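Duviton Makers Board > Robots and Automation > Demo collecting
Thread: How many demos before you stop and retrain?
Started 29 August 2022

sprocketmoth
Hi all! I've been collecting demos with hand-held grippers since February and I'm at 400 for one tabletop task. The policy I get out of it is fine from the left and hopeless from the right. Do I keep going or throw some away? My partner in crime says more is always better and I'm not so sure.

lowtorque
I'm with your partner. 400 is nothing. Keep going, shuffle the start positions, retrain overnight. I wouldn't toss anything you already have.

annexB
Disagree with lowtorque. If it only fails from one side, look at how many of the 400 start on that side. I had the same thing with Flumo logs last winter and it was nearly all right-handed starts. Sort them first, then decide.

sprocketmoth
Ok, sorted a batch last night (with a lot of coffee) and wow, annexB, you were onto something. Out of the last folder only 9 started from the right. I always sit on the same side of the table and I guess my arm just likes it there.

lowtorque
Fine, but that's still an argument for more demos – just from the other chair.

annexB
More of the missing kind, sure. "More" by itself is how I ended up with a full drive and a robot that drops things. Also, what shape are your finger pads in? When mine got ragged my grasps changed and I didn't notice for weeks.

kettle_and_wire
Seconding the pads question. I use the Jallier tape and swap it every 4 sessions whether it looks bad or not. Cheap habit.

lowtorque
Every 4 is way too often. Some wear is good for the model, it should see messy fingers. The robot's pads won't be fresh forever either.

kettle_and_wire
Some wear, ok. Strips hanging into the camera view is another thing, and I'd at least write down which demos had them. Got any pictures, sprocketmoth?

sprocketmoth
Sure, two views from the gripper cameras, same table. I'm going to retape both sides tonight and then do 7 short runs from the right before I touch the training script. I'll keep the old demos in their own folder so lowtorque doesn't yell at me. The Annamalai guide says to log the pad change too, so I'm adding a column for it.

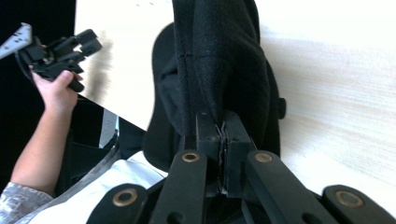
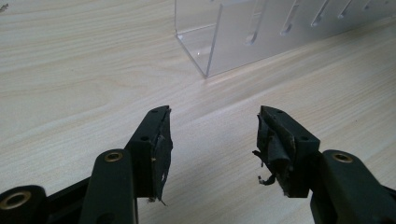
Gripper camera views at the wooden table. Fingers open near the clear slotted rack in the second one.

annexB
Yeah, I'd retape. The right pad in the second one is a lot worse than the left. Post your numbers after the 7 runs, please!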